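第4章　手作業の自動化と職場の再編

本章の目標
・人手による取り出し、仕分け、詰め合わせの工程を、作業要素に分解して記述できる。
・自動化の導入前後で、作業者の職務内容がどのように移動するかを説明できる。
・教示データの収集を一つの職務としてとらえ、その負荷と評価方法を論じられる。

4.1　問題の所在

工場の自動化を論じる際、従来の教科書は溶接、塗装、搬送を主な例としてきた。いずれも対象物の形状と位置が事前に定まっており、動作を座標の列として記述できる工程である。これに対し、菓子や日用品の小口詰め合わせ、返品の再仕分け、店舗別の補充品の取り出しなどは、長く人手に残された。対象物の種類が多く、包装は変形し、置かれ方が毎回異なるためである。

この種の工程では、品目ごとの動作を技術者が書き下す方式は採算に合わない。品目の入れ替わりがプログラムの改修より速いからである。そこで近年は、人が把持具を手に持って作業を行い、その動作と映像を記録して学習に用いる方式が採用されるようになった。職場への影響という観点からは、この方式には固定座標型の自動化と異なる性質がある。第一に、作業者の技能が記録の対象となる。第二に、記録作業そのものが新しい職務を生む。第三に、導入後も品目の追加に応じて記録が続き、職務が一時的なものに終わらない。

4.2　事例：Callora社の詰め合わせ工程

Callora社は、Mundleyにある物流拠点で小袋菓子の詰め合わせを請け負っている。本章で扱う期間の取扱品目は3,628であり、そのうち季節品は6月と11月に大半が入れ替わる。工程設計の責任者はBorghild Sandberg、現場の班長はLajos Csonkaであった。

導入前、詰め合わせ班は14名で構成されていた。全員が同じ作業を行い、賃金は時間給に出来高分を加えたものであった。導入後、同じ14名のうち4名が教示作業に移り、2名が例外処理を専任した。残る者は従来の手作業を継続した。班の人数に変化はなかったが、職務の区分は一つから三つに増えた。

この区分について、労務担当のGéza Siposは次の点を記録している。教示担当者には出来高の基準が適用できない。一回の記録に要する時間は手作業より長く、失敗した把持も記録として意味をもつ場合がある。出来高給を据え置けば、教示への異動は減収となる。同社は教示担当者に固定の手当を設けたが、手作業を続ける者との間で賃金の比較可能性が失われた。この点は4.5節で再び取り上げる。

4.3　教示作業の要素

教示作業は、接近、把持、移送、解放の四要素に分けて記述する。各要素について、対象物の条件、把持具の姿勢、作業者の視線、完了の判定基準を表に起こす。Callora社では、この表の初版をKornél Szekeresが作成し、教示担当者による修正を経て第三版まで改訂した。初版は剛体を前提としており、柔らかい袋物に対する判定基準を欠いていた。

作業者にとって最大の変化は、指先の感覚が使えなくなる点にある。手作業では、容器の硬さや袋の滑りは触覚によって調整されるが、把持具を介する場合、調整の手掛かりは主に視覚と柄に伝わる反力となる。

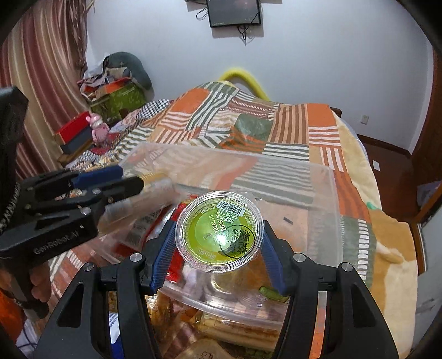
把持における接触条件は、対象物の形状と指部の表面によって決まる。円形の小型容器は接触が狭い範囲に限られ、挟む位置が中心から外れると回転しやすい。透明なカップ入りゼリーを左右から挟む青い指パッドには畝状の凹凸があり、このような面の形状も要素表の記入項目に含める。カップの周囲にあるような包装菓子は、外装の材質、長さ、剛性がそろわず、同一の把持姿勢を全品目に適用することはできない。教示担当者は品目ごとに姿勢を選択しており、その選択の根拠を言語化させることが要素表の改訂の主な手段となる。

4.4　技能の記述と帰属

記録された動作には、担当者ごとの差が残る。Grarkemetti方式と呼ばれる集計法では、同一品目に対する複数の担当者の軌跡を重ね、分散の小さい区間を「共通動作」、大きい区間を「個人動作」として区別する。共通動作は作業標準に転記しやすい。個人動作の扱いには二つの立場がある。Benedek Kissは、個人動作を誤差とみなして除去することに反対し、変形しやすい包装に対する対応力は個人動作の側に含まれると主張した。他方、Gulyás工場の報告は、個人動作を残した場合に例外処理の担当者が機械の動きを予測しにくくなると指摘している。

いずれの立場をとる場合にも、記録の帰属を事前に定める必要がある。担当者が異動または退職した後に記録を使い続けてよいか、他拠点に転用してよいか、担当者名を記録に付すか否かの各項目は、導入時の労使協議の対象となる。Callora社では転用に関する規定が後から追加され、それ以前の記録については担当者から個別に同意を取り直した。

以下、4.5節では職務区分と賃金制度、4.6節では教示作業の身体的負荷の測定法を扱う。負荷の測定には第2章の姿勢分類表を用いるので、手首と前腕の項を参照しておくこと。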